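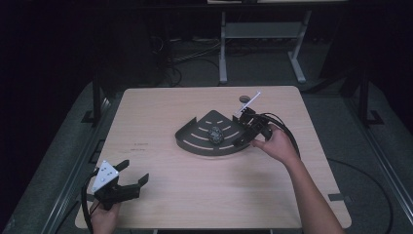

I have now been to the summer concerts at Dristberg three times, and I still can't tell you whether I like them. Everyone I know does. Hilkka Ikonen, who got me to go in the first place, talks about them the way other people talk about their holidays.

The idea is simple enough. You pay your money, walk up through the trees and sit on a slope while a band plays at the bottom. This year's opener was on 23rd June and the programme promised "an intimate evening under the stars". It was light until the last song and there were 3,000 of us, so I'm not sure who was being intimate with whom.

The first act was Duangkaew, a quartet I'd never heard of. They were very good for 2 songs. After that the singer started explaining each number before playing it, and the explanations got longer as the songs got shorter. I'd have happily swapped the lot for one more tune like the second one, with the slow accordion bit in the middle.

Then came Teemu Nieminen with his guitar. I know people who would walk a long way to hear him, and I do see why - he can make a field go quiet. What I don't see is why he needs that much echo. From where we sat, near the left-hand speakers, every line arrived with a second copy of itself. Hilkka says this is the style. It sounded to me like a railway station.

I should say something about the sound, as they've made such a fuss over it. The new system is supposed to give everybody "the best seat on the hill". I moved twice to test this. Near the top it was thin and the bar was louder than the drums. Halfway down it was lovely. So there is a best seat on the hill, and you have to get there early for it, same as ever.

Tickets have gone up again. The lower part is now for members only, and it had plenty of gaps in it all evening while the rest of us sat knee to back.

The last show is in September, with Trernmont headlining. I've heard the record and liked half of it. Hilkka has already bought two tickets and says one of them is mine, so I suppose I'm going. I'll be sitting halfway down.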